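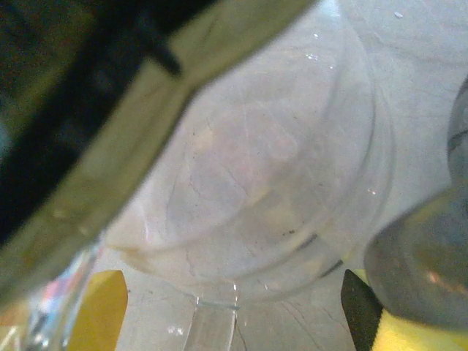

Firberg Stemmed Glass Bowl, Clear

For desserts, fruit and cold starters. The bowl and stem are made of soda-lime glass, and the rim is fire-polished. Rim diameter is 117 mm. Sold in cartons of 12.

Dishwasher safe up to 60 °C – use a rack that holds the stem upright. Do not stack. Not for oven, microwave or freezer use. Let the glass reach room temperature before washing.

This website uses cookies to improve your visit. Accept | Settings

Ordering
Orders placed before noon leave the Badura warehouse the same day. Delivery takes 2 working days on the mainland and some 9 to the islands. Part cartons cannot be supplied. Report breakage in transit within 2 working days and keep the packaging until the claim is closed.

The matching Kokero saucer is sold separately and will be back in stock in May. Trade accounts: contact Soledad Esquivel, sales desk.

Shares: 9 | Comments: 2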